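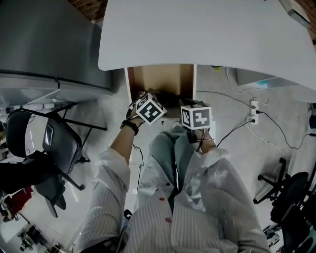
Figure 3. Small open cardboard box on a low white platform, below the edge of a white table.

4.2 Placement and wear of reused boxes

The boxes followed in this part of the study were small single-wall cartons that had already been used once for delivery. A total of 121 boxes entered the study across three sites: the records office at Lisach, the teaching workshops at Tirnisley, and the mail and supply rooms at Hillham. Staff at each site were free to use the boxes as they liked. The only requests were that the label on the base stay in place and that a box be set aside for inspection when it left use. Boxes lost to general recycling before inspection were treated as censored at the last round in which they were seen.

Placement was recorded at each inspection round under one of three headings. "Floor" means that the base of the box was in direct contact with the floor covering. "Raised" means that the box stood on a shelf, stand, pallet or platform below table height. "Surface" means a table, bench or counter. A box found stacked on another box was given the placement of the lowest box in the stack, and the stacking was noted separately. We had first planned to record height as a continuous measure, but the pilot round showed that most boxes sat at one of a few heights set by the furniture, and the extra detail did not improve the fit of any model.

Wear was scored on the Van Beek scale, which rates the base, the vertical edges, the flaps and the face panels and takes the worst of the four as the score for the box. We kept the part ratings as well as the total, as the total hides the pattern of most interest here. Two boxes with the same score may have failed in quite different ways. A box with a soft base and sound flaps is near the end of its life for carrying but will hold light goods for a long time if left where it is. A box with torn flaps and a firm base can still be moved, although it cannot be closed.

Floor boxes showed base wear earlier than either of the other groups at Lisach and Hillham. The usual course was a darkening of the outer liner along the bottom edge, then a loss of stiffness at the corners, then separation of the liner from the fluting. At Hillham this was most marked in the supply room, where the floor is wet-mopped each evening. Boxes kept a short way off the floor in the same room did not follow this course, and their base ratings were close to those of surface boxes. The height of the support seems to matter little once contact with the floor is removed.

The Tirnisley data are less clear. Floors there are swept dry, and base wear in the floor group was low. Flap wear, however, was high in all placements. Workshop boxes were opened and closed many times in a session, and in several rooms the flaps were folded outward and left that way - a habit that creases the liner against its scored line. Boxes kept partly under a bench had more flap damage on the side facing the room than on the side facing the wall. We read this as contact with feet, stools and cleaning tools, but the rounds were too far apart to observe it directly.

Relative humidity was logged in each room. For rooms that stayed below 50 percent, humidity added nothing to the model once placement was included. Rooms that went above that level were found only at Lisach, where the basement store is not heated between April and the start of the autumn term. Boxes in the basement softened on all panels together, and face panel ratings there fell in step with base ratings. This was the only room in which surface boxes did no better than floor boxes. It was left out of the pooled estimates in Table 4 and is shown on its own in the last row.

Load was the weakest of our measures. Contents were classed as light, medium or heavy by the inspector without being weighed, and agreement between inspectors on the middle class was poor. When the light and medium classes are merged, heavy contents are linked to edge bulging at all sites. The effect is larger for boxes moved between rounds than for those found in the same spot. Hand holes were present on too few boxes for a separate test.

Two limits should be kept in mind. First, placement was not assigned. Staff may have put stronger or cleaner boxes on tables and left the others on the floor, and the score at entry corrects for this only in part. We repeated the analysis using only boxes with the best entry score, and the difference between floor and raised boxes remained, with wider intervals. Second, a box could change placement between rounds without being recorded. Changes from surface to floor were common at Hillham at the end of each delivery period, when tables were cleared for sorting, and some boxes counted as surface boxes will have spent part of the interval below.

For offices that reuse cartons as open storage, the practical result is a modest one. A low shelf or platform gives most of the benefit of a table and leaves the table free. Taping the base seam at entry was tried at Hillham only, on boxes that already showed gaps, and those results are given with the repair data in Section 4.3.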